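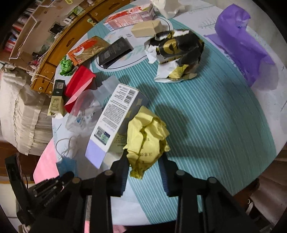

Stimalley Forum > Software > Policy learning and perception

Gripper width signal drifts on crumpled stuff, policy opens early

wrenchbird
November 2023
ok so. training a clear-the-table policy from handheld gripper demos. pick up trash, carry to bin, drop. 3,563 demos after filtering. boxes and cartons, fine. anything crumpled (paper balls, snack bags, thin plastic) it lets go before it gets to the bin. not every time. enough to be useless.

width comes from vision, we track the fingers in the wrist fisheye and turn that into an opening in mm. on a box you get a nice flat line while it's held. on a paper ball it creeps down the whole carry, then jumps up a bit, and I think the policy reads the jump as "release starts here".

running the Resel exporter, then our own trainer. chunk length 8, 60 Hz video, actions downsampled. what do people do for this

tobel_k
width creeping down is real tho? paper compresses. fingers really are closing. I wouldn't call that drift

wrenchbird
the creep sure. the jump no. nobody opened their hand mid carry

tobel_k
hand relaxes. trigger is springy. you'd be surprised. log the trigger if you can

Primo Caruso
Had the same jump. For us it was the tracker. Shiny wrapper folds up over the inner edge of the finger, the tracker grabs the highlight on the foil and calls it finger. Plot your detection confidence next to the width, if it dips right when the jump happens then it's not the hand.

Also are you smoothing? The default median window in Resel is 11 and that is long enough to smear a real release over the chunk before it. So you get early opens from that alone, no jump needed.

wrenchbird
didn't touch the window so yeah 11. will plot confidence tonight

mossgate
going to disagree with all of this a little. width is the wrong target for soft objects. make it binary open/closed, let the low level controller close to a force limit. done. we moved to that in September and I don't miss continuous width at all

Primo Caruso
Binary is fine if everything on the table is trash. The minute you have a thing you shouldn't crush it's a problem. And his hardware might not have a force limit you can trust.

mossgate
it's a trash task. crush it

tobel_k
lol. there's a face mask and small boxes on that table too, do you want the same squeeze on all of it? I'd keep continuous but add a held flag as an extra head. release only allowed when flag goes low for a few steps in a row

wrenchbird
ok plotted it. Primo is right on the foil ones, confidence falls off a cliff at the jump. paper balls no dip, so that's probably the hand like tobel said. two bugs wearing one hat, great

the moment I care about is the wrapper in the fingers with the bin behind it. label at this point has to say closed, and I've got episodes where width is already heading up by now

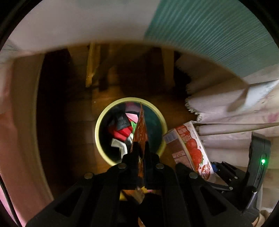 What I changed so far

wrenchbird
1. median window 11 down to 3
2. low confidence frames: hold last good width, don't interpolate. interpolating across a gap was making fake slow openings, that one's on me
3. held flag as extra head, labels made from width plus wrist height over the bin
4. left binary alone for now, sorry mossgate

retraining, will post numbers when I have them

mossgate
number 3 worries me. height over the bin as part of the label = you just taught it that release is a place. move the bin, or put it next to a chair insted of in the open, and see what happens

wrenchbird
bin does get moved around between episodes. height is relative to the rim, from the detector

mossgate
and when the detector finds a different round thing? you've got a pink and cream curved something down the whole left side in that view. plus a second gripper by the carton. wide lens bends everything at the edges. I'd check what it fires on before trusting it

tobel_k
fair point. Boyer calibration or stock? stock undistort was bad for us out past the middle, rim position slid when the wrist rolled

wrenchbird
stock. ugh

Primo Caruso
Do the calibration first, then relabel. Otherwise you're doing 3 twice. There's a script in the Brerkska repo that redraws the rim on each frame so you can scrub through it quick, saves a lot of squinting.

wrenchbird
ok stopping the run. calibrating. does the script want raw or undistorted frames

Primo Caruso
Raw. It reads the intrinsics from the yaml next to the video.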